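Ticket 2701 — wrist view drops cloth mask on red fabric
Project: Gruvley (student build, cloth handling)
Opened by: Mio Yagi
Priority: 6

Segmentation returns no mask when the cloth is bunched up between the fingers. Exposure fixed, 200 frames checked, mask missing in 40. Restarting the node changes nothing. 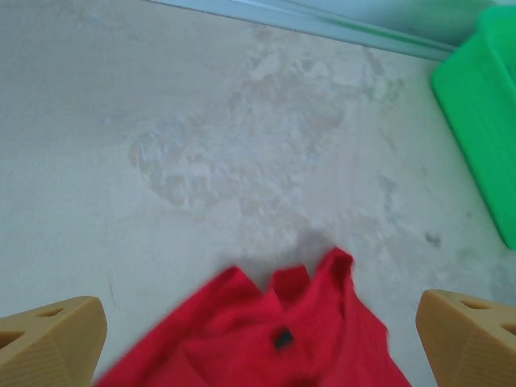 Brarkport, Saturday, August 3, 2024

Bunched case attached. The dark square patch on the cloth splits the blob and the size filter throws out both halves. Surface smudges are not the cause — masking them by hand gives the same result.

Second case is the second-gripper hold. Mask present but smeared, and its long edge jumps between frames. Tanabe branch has the same fault. 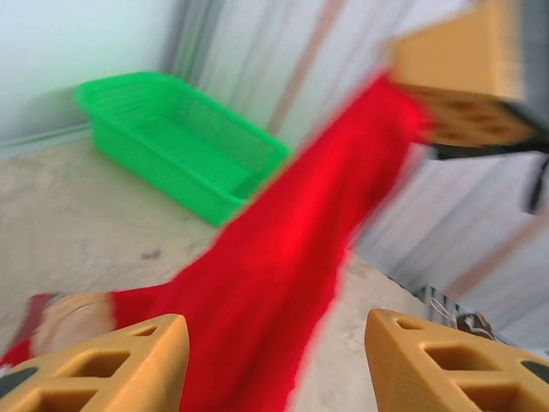
Cloth held at upper right, green basket behind. Note blur.

Next: close holes before the size filter, shorten exposure, rerun both cases. Status: open.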